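Saturday visit to the Lement workshop

Our club went to see how one gripper cell is kept in order. The label on the black plate says 2023.

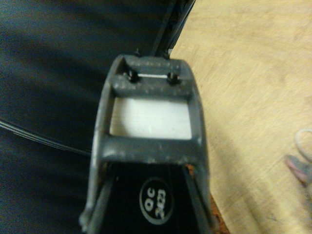 The sorting cell

The cell, named Varnata, stands between black curtains and practices with soft toys and a basket.
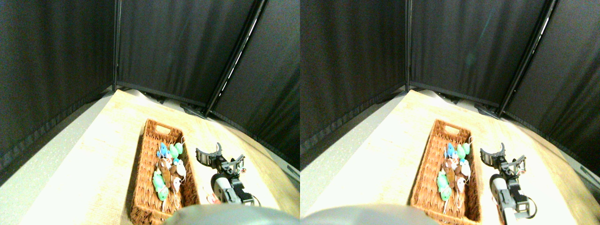

Varnata with its basket of toys.

Every 504 cycles they check the screws at the tip of the gripper.

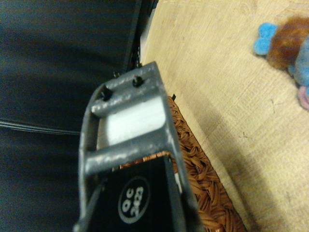 Ho-yin Lam remarked that 40 minutes is enough for a full check, if the spare parts are ready. After this, the arm makes 5 slow trial moves.
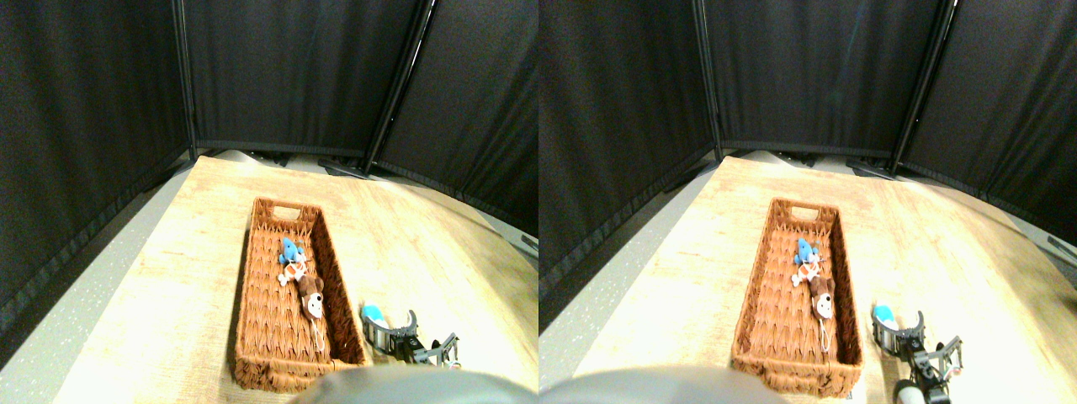 Next visit

Eltar, in January.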